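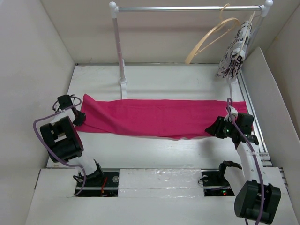 Folding in half lengthwise

Folding in half lengthwise is a method of reducing the width of a long piece of cloth, such as a scarf, sash, table runner or narrow towel, by bringing one long edge over to meet the other. The resulting strip keeps its full length and has half its former width. It is usually the first stage of a longer fold and is followed by rolling or by folding across the strip.

Method

The cloth is laid flat with its long edges parallel to the front of the table. Both corners of one long edge are lifted together, carried across and lowered onto the opposite edge. Two people may take one end each, or a single person may work along the cloth in short sections. Light tension between the ends removes slack before the fold is pressed down by hand.

Common faults

A wavy edge is generally a sign of uneven tension. A corner that turns over on itself leaves a diagonal crease across the end, and is opened out and laid again before the next fold. Small wrinkles at the ends are smoothed outwards from the middle.

Variations

In the Pruvora fold, described by Ilaria Leone in a household manual of 2000, the strip is folded lengthwise 2 times, giving a quarter of the original width. Thick fabrics do not hold this fold well.

See also: Napkin folding; Ironing; Linen cupboard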